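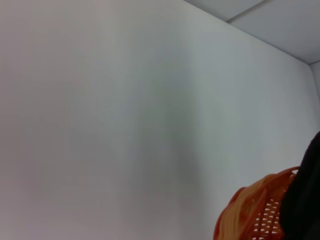

I put this dataset together to track how colleges handle students whose home country suddenly lands under sanctions. It covers tuition holds, visa letters, emergency grants, that kind of thing. The first version was as blank as that light-gray wall, so please be kind about the gaps!

## What's in it

- `policies.csv`: 27 campus policies, one per row
- `grants.csv`: 18 emergency funds (Killorell has 3 of them, don't merge those)
- `notes/`: my messy reading notes

Ondia and Drostari post everything online, bless them. Wieser only sent me scans, so I typed those up by hand and there are probably typos.

## Known problems

Dollar amounts are as published, no inflation fix. I still have to recheck the visa letter column in July.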